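Ticket 41-25: Right hand drifts open during hold, evaluation unit
Product: Hiterano hand kit, two-hand evaluation set
Customer: Skastholm
Raised by: Natnael Demissie
Handled by: Dagim Tefera, Bisteo support
Priority: normal
Status: waiting for customer

Natnael Demissie, 09:10
We are in the second half of our trial of the hand kit and have a fault on the right hand. When told to close and hold, the fingers close as they should, then the two outer ones slowly open again. It takes 18 seconds or so before you would notice. The left hand, running the same program, stays shut. No error in the Worku panel and the status light stays green.
Tried so far: power off and on, a new cable from the spares bag, homing routine run twice. No change.
We have to say in October whether we are buying, so I would like this sorted or at least understood before then.

Dagim Tefera, 09:55
Thanks, that is a clear report. Please send me:
Firmware version of each hand (Worku panel, Device, About)
Hold current setting for each hand
Whether it still drifts with nothing in the grip
Please leave the finger screws alone for now. If they have been adjusted already, let me know which ones.

Natnael Demissie, 10:30
Left hand and right hand are on the same firmware, the one the kit was delivered with. Hold current is 41 per cent on the left and 25 per cent on the right. I did not set either of them and I can't find anyone here who did.
It drifts with nothing in the grip too, but less.
No screws touched.

Dagim Tefera, 10:50
The 25 per cent is too low. It is the transport setting, which we use so the fingers give way if the crate is knocked. It should have been cleared on both hands at first start. It looks as if the left was cleared and the right was not.
To change it:
1. Put the arm in the rest position and let it settle.
2. In the Worku panel, open Device, Right hand, Limits.
3. Set hold current to 41 and press Apply. Wait for the tick.
4. Press Store. Apply on its own is lost at the next power cycle.
5. Power off, count to ten, power on, and check that the value has stayed.
Then run the hold test with an empty hand and with the foam block from the kit.

Natnael Demissie, 13:15
Done. The value stayed after the restart. Empty hand now holds for the full test. With the foam block it is much better, but the outermost finger still creeps a little towards the end. The others are fine.
A separate point for the review: Store and Apply being two buttons on two different tabs is not good. I had pressed Apply and gone off to lunch thinking it was finished.

Dagim Tefera, 13:40
Noted on the buttons – I have passed it to the panel team as a change request, but I can't give you a date for it.
On the one finger: a small creep under load can come from the tendon settling after a long spell at low current. Please run the Exercise routine on the right hand only, then repeat the foam test. The routine takes almost 25 minutes and the hand must be clear of everything while it runs. If the finger still creeps, we will swap the hand under the trial terms. There is no charge for that and you would not need to send the arm back.
Could you also attach a close view of the hand at rest, with the knuckle screws showing?

Natnael Demissie, 14:05
Attached. I will start the Exercise routine once the bay is free and post the result on this ticket. If it does come to a swap, please tell me beforehand whether the replacement arrives with the transport setting on, and I will put a line in our setup sheet.

Dagim Tefera, 14:20
Yes, it would arrive with the setting on. Steps 2 to 5 above apply. Ticket stays open until I have your foam test result.

Attachments (1)

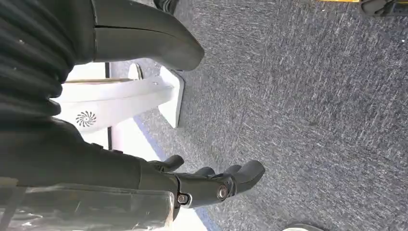
Hand at rest, fingers extended, two knuckle screws visible. Added by N. Demissie.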